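Setting Up the Shelf-Restocking Cell for Film-Wrapped Goods
Prekura Retail Automation, Operating Procedures
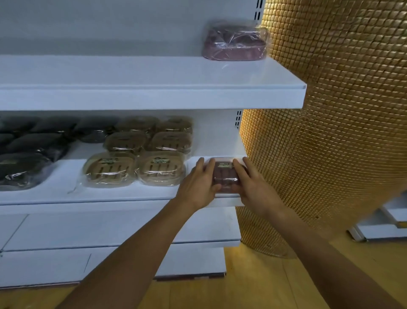
Ruwan Thambiah asks whether the shelf pitch may be changed after the cell has been taught. It may, but the whole of Section 3 must then be repeated, as the stored shelf heights will no longer be valid.

1. Scope

This procedure applies to the Ekska mobile arm when it is used to restock metal retail shelving with soft goods in clear plastic wrap. It covers initial setup and the monthly check. Repairs to the wrist and drive base are covered separately.

Goods are placed by hand before the arm is taught. The hand-stocked shelf serves as the reference layout, with each product kept in its own group and the labels left in view where the package has one.

2. Preparing the shelf

Confirm that the unit stands level and cannot be rocked by hand. Set each shelf in its slots and check that both ends are at the same height. Wipe the front lip with a dry cloth.

Place the goods with both hands, one at each side of the package, and set them down flat. Tuck any loose tail of film under the package before teaching begins. A tail that hangs over the lip may be read by the depth sensor as part of the shelf edge, and the arm will stop short.

Tall goods standing beside the unit must be moved out of the arm's path or entered as a keep-out area in the Sikder controller.

3. Teaching the shelf heights

Park the base 80 cm from the shelf lip and apply the brake. Select Teach, then Shelf, and bring the gripper to the left end of the lowest stocked shelf. Store the point. Repeat at the right end, and then for each shelf above. The controller will reject a pair of points that differ by more than 6 mm. Should this occur, recheck the shelf before storing the points again.

4. Adjusting for clear film

Glossy film reflects overhead light and may cause false depth readings. Switch on the polarized lamp and run the Faven calibration routine with the store lights at their normal working level. If error 426 is displayed, lower the lamp by one step and run the routine again.

Set the suction to Low for padded packages. Higher settings draw the film away from the contents and the package will swing during transfer.

5. Test run

Remove one package from each product group and load it into the supply tote. Run the cell at reduced speed for 3 full cycles with an operator at the stop button. Placement is accepted when every package lies flat, behind the lip, and clear of its neighbors.

Record the result in the cell log, together with the lamp step and suction setting in use.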